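Fornura Facilities and Equipment Office
Pre-Purchase Safety and Condition Checklist: Two-Arm Tabletop Cells

Site: Whitelaw Building, Room 123
Equipment: Curell cell, existing unit
Purpose: condition review ahead of the request for a second cell
Inspected by: Kristaps Žukauskas
Date: 12/7/23

Each item is marked Pass, Action, or Not Assessed. An item marked Action must have a cost line in the equipment request or a written statement that no cost applies. Comments are part of the record and should be read with the mark. 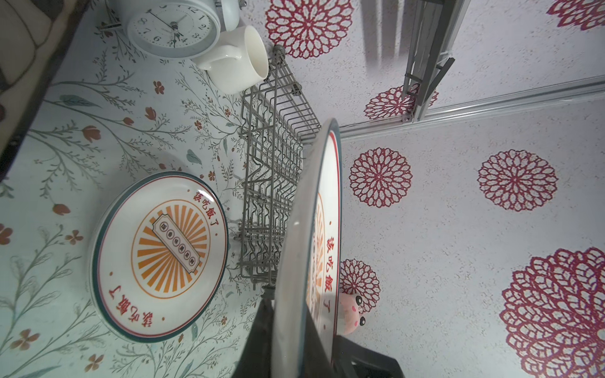
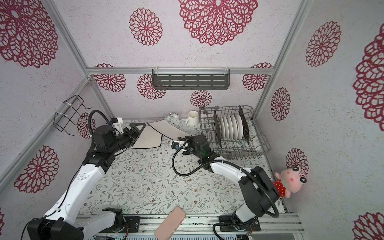
Room 123, dish-handling setup. Wrist camera view first, fixed view second.

Section A. Mounting and Structure

A1. Both arms mounted to a common base rail
Mark: Pass
Comment: Both arms are mounted on the aluminum rail at the front of the cell. The second cell should use the same arrangement so that fixtures can be moved between units. Include the rail in the Plusside quotation as a separate line. The last quotation combined it with the arms and the price could not be compared.

A2. Base fasteners checked for tightness
Mark: Not Assessed
Comment: Requires power off and the cell released by the operator. Schedule with the March service visit.

A3. Corner posts and upper rails secure
Mark: Pass
Comment: No movement found when pushed by hand. Vertical posts and the horizontal rail are aluminum and can be ordered cut to length. Angled brackets should be quoted with their bolts.

A4. Shelves and racks above or beside the work area fixed with rated hardware
Mark: Action
Comment: The gray slotted shelf on the back wall hangs from the rail by clear ties. The black wire rack on the left wall is held by white cable ties. Ties are accepted for cable routing only. Replace with bolted brackets on this unit and specify bolted brackets on the new one. Nothing is to be stored on either until this is done.

Section B. Arms, Grippers and Sensors

B1. Gripper fingers free of cracks, chips, and exposed metal edges
Mark: Not Assessed
Comment: Fingers must be removed for a proper check. One spare set per arm is to be included in the request. Fingers are treated as consumable parts and belong in the operating budget.

B2. Grip surface suited to glazed ceramic
Mark: Action
Comment: The work includes gripping plates by the edge and holding them upright. The supplier should state the finger pad material in writing and confirm that it is suitable for smooth glazed surfaces. Breakage is to be logged by the operator so that the next request can rest on a real figure.

B3. Sensor brackets rigid and documented
Mark: Action
Comment: The bracket on the left wrist is 3D-printed. No drawing is on file. A drawing and print settings are to be supplied before a second unit is approved, or a machined bracket is to be priced in its place.

B4. Wrist camera secured and cable relieved
Mark: Pass
Comment: The camera on the right gripper is firmly attached. Cable strain relief was checked by hand. See C1 for the route the cable takes after it leaves the arm.

Section C. Cables and Electrical

C1. Cables kept clear of the work surface
Mark: Action
Comment: The corrugated cable from the right gripper crosses the mat and passes around the motor housing on its way to the base. It can be caught by the arm or drag objects on the mat. Fit cable guides along the arm. The same guides are to be listed for the new unit, 4 per arm.

C2. Circuit boards enclosed
Mark: Action
Comment: A small green board is visible beneath the front rail. Fit a cover. Cost is minor and may be charged to maintenance.

C3. Emergency stop within reach of the operator's seat
Mark: Pass
Comment: Tested from the seated position with both arms powered. Both stopped. The new unit requires its own stop. A shared stop between cells will not be approved.

C4. Circuit capacity adequate for a second cell
Mark: Not Assessed
Comment: Building Services has been asked for the panel schedule for Room 123. No purchase order should be issued before the reply is received. If a new circuit is needed, the work is charged to the project and must appear in the request.

Section D. Work Area and Test Objects

D1. Front rail free of loose items
Mark: Action
Comment: A pink smartphone was lying across the front rail with one end over the edge. The rail is part of the machine and is not to be used as a shelf. Allow for a small side table in the request if the room has none.

D2. Dish rack stable under load
Mark: Action
Comment: The gray wire rack rests directly on the mat. Fit a non-slip base or locating blocks. The rack position should be marked so that it can be restored after cleaning.

D3. Breakable objects identified and replaceable
Mark: Action
Comment: The plates and the mug are to be listed by supplier and size. Order test plates in packs of 6 and hold one unopened pack per cell. Chipped items are to be removed from use and discarded in the rigid container, never in the general trash.

D4. Soft and small items recorded
Mark: Action
Comment: Toys, clips, and similar items are to be added to the object list if they remain in the cell. Items not on the list should be stored outside the arms' reach.

D5. Mat flat and secured at the edges
Mark: Pass
Comment: No lifted corners found. Spare mat to be ordered with the new unit. The patterned mat and wall covering should be matched if results from the two cells will be compared.

Section E. Budget and Planning Items

E1. Quotation separates hardware, installation, training, and service
Mark: Action
Comment: Return to Plusside for revision. Rails, cameras, and freight are to be shown separately.

E2. Spare parts priced for the first year
Mark: Action
Comment: Finger sets, cable guides, one wrist camera, and one power supply at minimum. Lead times should be stated for each.

E3. Floor space confirmed
Mark: Pass
Comment: The measured space accepts a second cell of the same size. The aisle behind the operator must remain 100 cm wide with the chair in use.

E4. Operator hours included
Mark: Action
Comment: The draft request funds equipment only. Setup, object replacement, and daily checks take staff time and must be entered under the department's labor line.

E5. Disposal or transfer plan for the existing unit
Mark: Not Assessed
Comment: Not required if both cells stay in service. The department should confirm this in writing.

Result

Existing unit may remain in use. D1 is to be corrected before the next session. A4, C1, and C2 are to be corrected before the March service visit. The request for a second cell is held until E1, E4, and C4 are closed.

Inspector: Kristaps Žukauskas
Copy to: Equipment Planning, Building Services, Curell project file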